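Home | Issues | Authors | Search

3.2 Fair visitors and booth layout

Trekari logged 265 visits over 6 days, Pater 188. Layout was open at both, no walls. Ziółkowski argues open booths hold people longer; our numbers dont settle it.
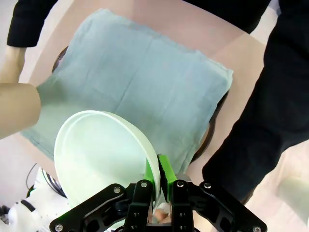 Figure 2. Pale mint-white bowl, tilted.

Exit survey next. Around 2,000 cards handed out, return rate low. Zinda stand left out, seperate hall.

Shares 6 | Comments 0
Contact: Teemu Heiskanen | Back to top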